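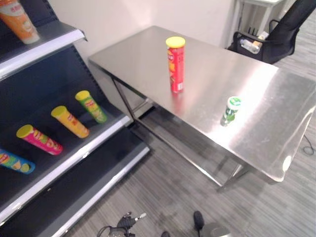
**Muvstead sign shop turns 80 – who remembers the old rooftop letters?**

**posted by tinsnips_and_neon**

Muvstead Signs is having its 80th birthday this year and I am so excited I could climb a ladder! For anyone new to the board, they're the family shop on Haltavard Street that painted, bent or bolted up nearly every sign in this town worth looking at. I dropped in to ask if they were planning anything, and yes, there's going to be an open day in February with the old pattern books out on display. They want to borrow fittings so people can see things up close. Sloped shelves with a black back panel, like the ones with the snack cans lying on their sides, would suit the small enamel plates beautifully, and a long stainless steel table would do for the pattern books. What they need most, though, is stories and old photos. Did your family's shop have a Muvstead sign? Is it still up?

---

**pusgate_pete**

Oh, this is great news. My grandparents had the shoe repair place in Pusgate and their sign was a Muvstead, a big red boot with a neon lace that "tied" itself in three flashes. As kids we'd sit on the kerb across the road and wait for the bow. It came down when the building was sold and I've no idea where it went. If anyone has it in a shed, please, please shout!

---

**Arben Dimitriou**

Lovely shop, lovely people, but a correction before this gets repeated. The rooftop letters on the Yordanov Bakery were not Muvstead's. They were done by a travelling sign painter and Muvstead only rewired them later. I have the receipt book from the bakery and the rewiring is in it.

---

**tinsnips_and_neon**

Arben, you have the RECEIPT BOOK? You have to bring that along. I always understood the letters were theirs from the start – the shop has a drawing of the big Y on the wall, with the colours marked on it in pencil. Could the drawing be from the rewiring? Somebody would have had to measure the thing up, I suppose.

Either way, those letters were the first thing you saw coming over the bridge, and I still look up for them.

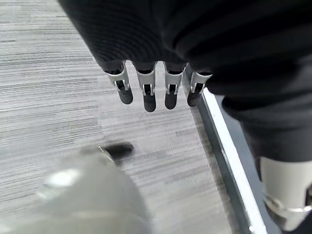

Viorica Pavlović thinks you're both half right. She replied to me by email, as she can't get her login to work, and asked me to post this: the painter made the first set in wood, they rotted, and Muvstead built the metal ones that most of us remember. Her mother worked the bakery counter and complained about the hammering for a whole summer.

---

**Arben Dimitriou**

I'd want to see something on paper. The book has one job from Muvstead and it says "rewire and refit". Refit isn't build. Happy to be wrong, and I'll bring it in February so people can read it for themselves.

---

**ladderfoot**

Not fussed about who made the Y, sorry! What I'd love to know is whether they'll have the neon bench going. I did a class there and bent the wobbliest letter S you've ever seen, and it's still glowing away over my kitchen door. Best gift I ever bought myself.

---

**tinsnips_and_neon**

Yes to the neon bench! They're running 6 short demos through the day, and you can put your name down at the counter. Photos can be dropped off there too, and they'll scan them and hand them straight back.

---

**pusgate_pete**

Found a picture of the boot!! Mum had it in the biscuit tin. The lace isn't lit but you can read the shop name. Taking it in tomorrow.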